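Bench Notes: keeping the Dillar cell in line with its twin

5 min read

By Minttu Väisänen
3 Nov 2023

We use cookies to remember your settings and to see which newsletter items get read. Accept all / Manage choices

Most of the questions we got after the last issue were about the Dillar cell, and most of those were about one thing: how do we keep the simulated cell and the real one from drifting apart? So this item covers how the cell is set up, what gets checked and how often, and what went wrong in January.

For new readers, Dillar is the hanging-arm cell at our Cosgrove site. The arm is mounted overhead and works down onto a pegboard platform. It does household pick-and-place: mugs, plates, small cans, crates, a cabinet with a drawer. Every job is run first in Stumunach, our simulator, and only goes to the floor once it passes there. The simulated cell is a working copy of the real one, and we look after it the same way. It has its own log, its own change sheet and its own weekly check.

Start with the mount. The arm hangs, so every error at the top gets larger on its way down to the fingers. On the real cell we check the mount bolts with a torque wrench before the first run of the week, and we put a paint line across each bolt head so that a loose one shows at a glance. Then we drive the arm to four reference points on the platform and write down the offset at each. If any one of them has moved more than a millimeter from the last entry, we stop and find out why before we touch the software. It is tempting to type in a new offset and carry on. We did that for most of our first year and ended up with a stack of corrections that no one could explain.

The same four points exist in Stumunach. The simulated arm is sent to them too, and the two sets of numbers go side by side on one sheet. When they disagree, the real cell wins and the model gets changed.

The pegboard is the part people ask about least and the part that saves us the most time. Everything fixed is placed by hole, row first and then column. A fixture that is written down by hole can be taken off for cleaning and put back in the same spot by someone who has never seen the cell before. In the simulator the hole grid is real geometry, not a printed texture, so a fixture file that names a hole that doesn't exist will fail on load. We like that.

Loose objects are another matter. They are not tied to holes, and they are shuffled between runs on purpose. Each one has an entry in the object list with its size, weight, friction value and the date it was last measured. If you replace a mug or a plate on the real cell, measure the new one. Two bowls from the same shelf can differ by enough at the rim to turn a clean grip into a slip.

Now to January. The cell had been running well, and then drawer jobs began to fail on the real arm while passing every time in simulation. The fingers would take hold of the handle, pull, and let go before the drawer was fully out. We swapped the finger pads. No change. We rechecked the mount and the four points, and all of them were fine.

The fault was in the drawer slides. Dust had worked its way into the grease and the pull force had gone up. A spring scale hooked on the handle showed it in a minute, and we should have started there. The simulated drawer still had the friction value from the day it was built, so of course it passed. We cleaned the slides, put in fresh grease, measured the pull again and wrote the new value into the model. The drawer pull is now part of the weekly check.

After the repair we ran the full regression set in Stumunach, 2,132 runs in all. Of those, 1,502 were drawer and cabinet jobs and the rest were tabletop. We then ran 135 on the real cell over the next several shifts. The drawer held up. Two tabletop jobs came back with the gripper passing too close to a crate wall, which had nothing to do with the slides, and we raised the travel height to fix them.

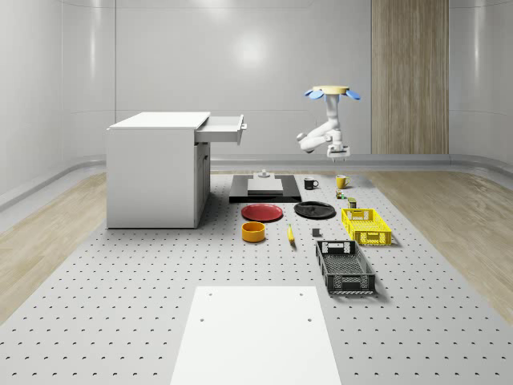 Travel height deserves a word of its own. With an overhead arm you want the gripper to go up, across and down, and it costs time to go up further than you need to. Our rule is to clear the tallest thing on the platform plus a hand's width. The rule has to count the open drawer as well. Our first planner treated the cabinet as a closed box and knew nothing about a drawer left out by the previous job. The current one reads the drawer position before each move and treats whatever sticks out as solid.

A few things for anyone taking a shift on Dillar:

Park the arm clear of all objects before you load a new scene, in the simulator as well as on the floor.

Do not edit the object list by hand while a batch is running. Skustidetti, the tool we use to sync the two cells, will pick up half of your change.

Regrease the drawer slides every 400 cycles. The counter is on the first page of the log.

If a run fails on the real cell and passes in simulation, write down both results before changing anything. A short note is fine.

Next on the list is the gripper itself. The simulated fingers close at a constant speed and the real ones slow down a little at the end of the stroke — small, but it shows up on thin rims. I hope to have numbers for the next issue.

Comments (3)

tomasz_r
We had the same drawer problem with a different arm and blamed the pads for two weeks. Which grease did you go with?

Minttu Väisänen
Plain white lithium, thin coat. Wipe off what squeezes out or you will be back where you started.

K. Ferris
Do you check the four reference points with the gripper empty or holding something? Ours sags a bit under load and the offsets look fine until it picks up a full can.

Get Bench Notes by email once a month. You can unsubscribe at any time.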